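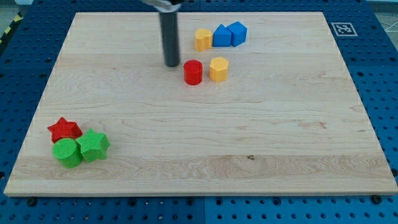

4. Preparing the board and the blocks

This section explains how to place the maple board on the pegboard work surface and how to put the blocks on it before play or practice. Please read section 3 first, if the work surface is not yet fixed to your table.

You need:
– the maple board
– the pegboard work surface
– the blocks from the Cidby box
– a soft dry cloth
– a pencil and a ruler

4.1 Placing the board

1. Clear the work surface. Wipe it with the dry cloth and look into the holes. Small pieces of wood or old tape under the board will make it rock.

2. Check the screws of the work surface. Every screw head must sit firmly. If one is loose, tighten it by hand with a screwdriver and not with a power tool.

3. Hold the board by its two short sides and lower it flat on the work surface. Do not push it in from one side, the screw heads can scratch the lower face.

4. Turn the board so that the grain runs from left to right, as you see it from your chair. The lighter band with the small dark knot should be on the side nearest to you.

5. Press on each corner with one finger. The board must not move up and down. If it rocks, lift it again and repeat step 1.

Note: Maple is a natural material. Wavy grain, pinkish-brown streaks and small dark knots are normal and are not a reason to return the board. The colour becomes a little darker with the years, more quickly near a window.

Caution: Never use water or kitchen spray on the board. If something is spilled, take it up at once with the cloth and let the board dry standing on its long edge, away from the radiator.

4.2 Putting out the blocks

The blocks are placed on the upper middle part of the board in a back row and a front row. Leave the near part free, so that there is enough room for building.

6. Begin with the yellow heart. Stand it upright with the round lobes up. It stands on a small point and falls easily, so put it down slowly and let go only when it is steady.

7. Put the blue triangular prism to the right of the heart, with the pointed top upwards like the roof of a small house. Leave a narrow gap between the heart and the prism.

8. Put the blue cube to the right of the prism, so that the two blue blocks touch. Turn the cube a little, until one corner points to the front.

9. Stand the red cylinder in the front row, just below the back row and closer to the centre of the board. It must stand on its flat end. If you lay it on the side it will roll.

10. Put one more block of your choice beside the cylinder. For the first exercise any shape is suitable, if it stands safely without support.

Note: The cylinder has fine ridges on its curved side. Dust collects there. A dry toothbrush cleans it better than the cloth.

Caution: The blocks are not for children under three years. When small children are in the room, keep the box closed.

4.3 Marking the positions (optional)

If several persons use the same board, it helps to have the same start positions each time. Draw a very light pencil line at the left side of each block. Do not use felt pen, it goes into the grain and can be removed only by sanding.

You can also write the distances in the Tronavier notebook, measured from the left edge and from the near edge of the board. In our own workshop we prefer this way, and the board stays clean.

4.4 If something is not right

The heart falls over again and again. Check that the board is level. If it is, look at the lower point of the heart – a small drop of glue or paint can be left there. Remove it with fine paper.

The blue blocks stick together. This can happen in warm weather, for example in August. Twist them gently and do not pull.

The board has become bent. Lay it with the hollow side down on a flat table for 9 days and put a few heavy books on it. If it is still bent after this time, write to us.

A block is missing. Spare blocks can be ordered singly. Give the colour and the shape in your letter, and also the number printed inside the lid of the box.

Text of this section: Paavo Turunen, 28 January 2020

Continue with section 5, First exercises.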